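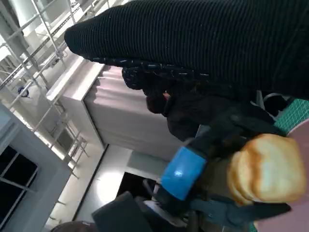

Bread and Small Table Service, Parkurville Evening Courses
Handout for unit 3: Placing small breads in a bowl

In the last unit we spoke about slicing and about the bread knife. Now we leave the knife and look at breads which are served whole: round rolls, buns, croissants. They come to the table in a bowl or a basket, and the guest takes one with the hand. It looks like very easy work, and many students want to go quickly over it. I ask you to be patient with this unit.

Please bring the handout to class, and a pencil. The blank half page at the end is for your own drawings.

1. Words we will use

The crust is the outside of the bread, the crumb is the soft inside. In everyday English "crumbs" are also the small pieces which fall on the table. I will say "the crumb" for the inside and "crumbs" for the small pieces, and I hope this is clear enough.

The shoulder of a roll is the place where the round top turns down to the side. When I write "hold at the shoulder," I mean this place.

The foot is the flat part which was on the baking tray. A roll stands on its foot. A croissant has also a foot, but a narrow one, and it can tip over.

2. Choosing the bowl

A bowl for bread should be wide and not very deep. In a deep bowl the lower breads become soft, because the steam cannot leave. For the exercises we use a bowl of medium size, and the total bread in it should not be more than around 600 grams. With bigger buns this weight is reached soon, so please use the scale the first few times until your eye knows it.

Ceramic is heavy and stays in its place when a guest reaches into it. Metal bowls make noise. A basket with a cloth is also correct, and in the Fliltetti restaurant, which we will visit in unit 5, they use only baskets. In this unit we stay with bowls so that everyone can compare the results.

Color is a matter of taste. A golden crust looks good against white, pink or dark blue. Against yellow or light brown it disappears a little.

3. The croissant

The croissant is the most delicate of the breads in this unit. The layers on top are thin and they break when they are pressed from above. Hold it from the two long sides, near the middle, where it is thickest. Never take it by the tip. Lower it until you are just over the bowl, and let go only when the foot has touched. If you drop it, even from a small height, you will see flakes in the bowl, and the guest will see them too.
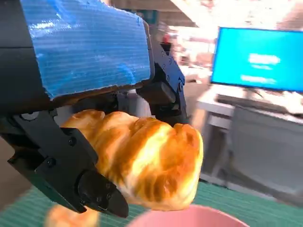 One student from the spring group wrote on the feedback sheet that the sides are the wrong place to hold, that in the bakery where she learned they always slide the flat hand under the foot, and that this way no layer is ever pressed. It is a fair remark and I thought about it for some time. Under the foot is better when you carry a croissant from the tray to the counter. For a bowl with a high rim it does not work so well, for the hand has to come out again from under the bread, and there is not enough room. In the practical test I accept both ways, if the croissant is whole at the end.

Exercise A. Place one croissant in an empty bowl. Take it out. Look at the bottom of the bowl. Repeat with the other hand.

Exercise B. The same, with two croissants, the second one laid across the first.

4. Rolls and buns

A round roll is stronger. You may hold it at the shoulder with light pressure. A good roll comes back to its form when you let go, and an old roll does not, so you learn also something about the bread while you are serving it.

Begin with the biggest one and lean it on the inside wall of the bowl. The next ones lean on the first. Put the best-looking side up and a little toward the guest. Do not make a pyramid. When a guest takes one bread, the others should not roll.

The Bhattacharjee bakery delivers the rolls for this course. They told me that 1,833 of their rolls were used by our groups in the past year, and I admit that many of them were squeezed badly. After class the squeezed ones are good for bread soup (recipe in unit 7).

5. Clothes, hands and the work surface

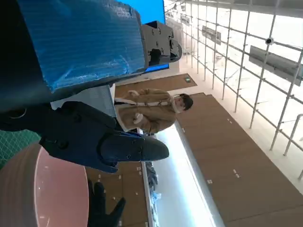 Hands are washed before each exercise, also when you wear gloves. Change the gloves after you have touched money, your phone or your hair. Sleeves must be narrow or folded back. In winter many people come into the room and begin at once with the coat on, and I understand this, the room is cool until the ovens are warm. But a coat like the tan one with the cream fleece at the cuffs is difficult near food: a soft cuff takes flakes from the crust and leaves them on the next thing you touch. Hang the coat on the hook by the door and take one of the aprons. Rings and bracelets go in your pocket.

The surface should be clean, dry and flat. For practice I like a mat with printed lines very much. With a grid you can put the bowl in the same position again and again, and measure how far your breads lie from it. Good positions at the start are one hand width to the left of the bowl if you work with the left hand, and the same to the right if you work with the right hand.

Crumbs are wiped from the mat toward you, into the free hand, not onto the floor.
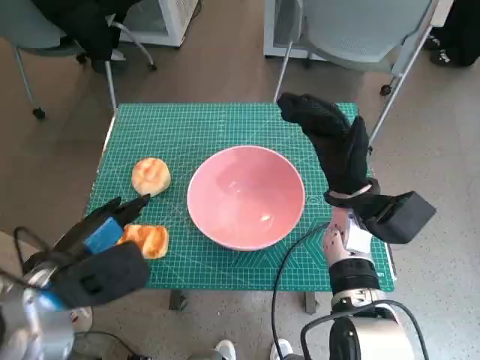

If you have no such mat at home, a sheet of squared paper under a clear plastic cover does the same service. Gridar sells the paper in packs of 14 large sheets, but the paper from any school supply store is fine. Draw a circle where the bowl stands and two crosses where the breads wait.

Exercise C. Two buns beside the bowl, the bowl empty. Bring the far bun first, then the near one. Both should lie with the foot down and not touch the rim.

Exercise D. As Exercise C, but a partner says "stop" at any moment. You hold still, and the partner checks how strongly you press.

6. For the next time

Read pages 3 to 9 in the reader. Write five or six sentences about how bread is served in your family, or in the place where you grew up. Small mistakes in the language are not important, I make them also. Bring one bowl from home, any kind, with your name on a piece of tape under it.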